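Let the Kids Teach the Last Ten Minutes

I've coached math homework at the Plumport library for years, and my favorite part of Tuesday is the end, when the students take over. Each one picks a problem they got wrong earlier and teaches it to the rest of us. It's loud and it's wonderful! 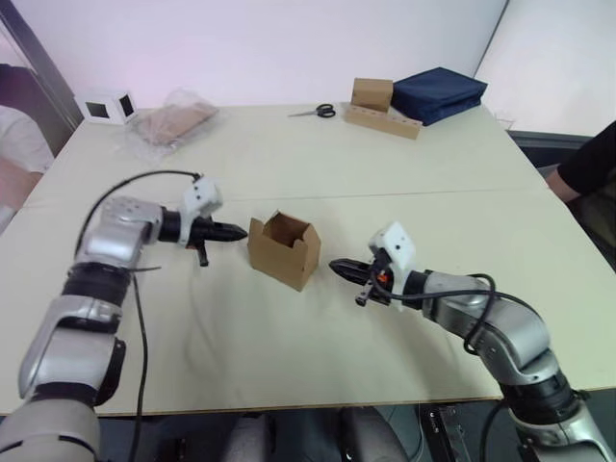
Explaining a thing out loud shows you where the holes are. A seventh grader can nod along to ratios for a month, then stand up and find the middle step missing. So we work on it from both sides, question and answer, like the two grippers pointed toward each other across that table, and most nights we close the gap before pickup.

Parents in Brumow ask me if this takes time away from practice. Sure, ten minutes of it. I'd trade 112 worksheet problems for one good explanation (my own kids would trade all 2,000). 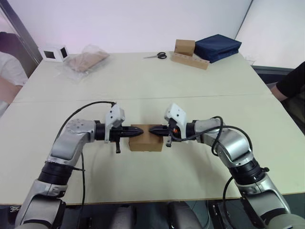
Two arms, one small cardboard box.

What I love most is watching the quiet ones. They start by reading off the page, and by spring they're drawing arrows all over the board and asking, "Wait, does everybody see why?" I want every tutoring program in the county to try it.
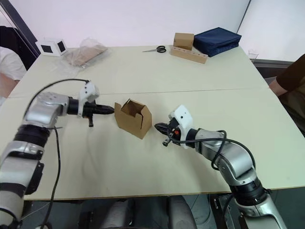
How to start

Pick one student, one problem and one marker. Sit down in a student chair yourself, and let the silence run a little longer than feels comfortable.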